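# Board Gallery: Desktop Tower Teardown

This page belongs to the Punar reuse workshop's hardware notes. It covers the inside of a desktop tower at the stage between opening the case and pulling the board. The captions are written for people who already know how to remove a side panel and who want a reference for what sits where.

Notes by Veronika Camenzind. Last revised in July.

## Before opening

Shut down, unplug, and hold the power button for 6 seconds. Lay the tower on its side on the mat. Clip the wrist strap to bare chassis metal. Paint does not count as contact.

Screws go in the tray in the order they come out. Case screws and drive screws are kept apart — the threads look alike and are not interchangeable. Tag the case with its intake number before anything is removed. The tag for this set is 105.

## Cooler and processor

The cooler comes off first. Loosen the screws in diagonal pairs, a couple of turns each, and twist the cooler slightly before lifting. If it resists, do not pull straight up. Old paste can hold hard enough to drag the processor out of a closed socket.

Wipe the heat spreader with isopropyl alcohol and a lint-free cloth. Work from the outside in so that residue stays off the socket bracket. Leave the retention lever closed until the processor is ready to come out. Once the lever is open, keep tools away from the socket.

## Memory

Open the latches at the slot ends and lift the module by its edges. Record the slot position of each module on the intake sheet. Modules go into antistatic sleeves, 2 to a sleeve, label side out. Steiner sleeves fit full-length modules without folding. The Flumier ones are too short and are now used for expansion cards only.

## Interior

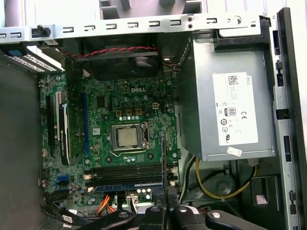
*DELL board with the cooler off and the processor still in its socket. Memory slots below it, power supply at right, rear case fan at top.*

The square chokes next to the socket are easy to chip with a screwdriver shaft. Use the short driver when working near them.

## Cables

Release the locking tab on the four-pin processor power connector before pulling. Grip the housing and leave the wires alone. Fan leads are unplugged at the board end and coiled loosely against the fan.

Intake sheets are stored in the Prullavis binder, bench shelf, under the tag number. Sheets up to 177 have been checked against the shelf stock.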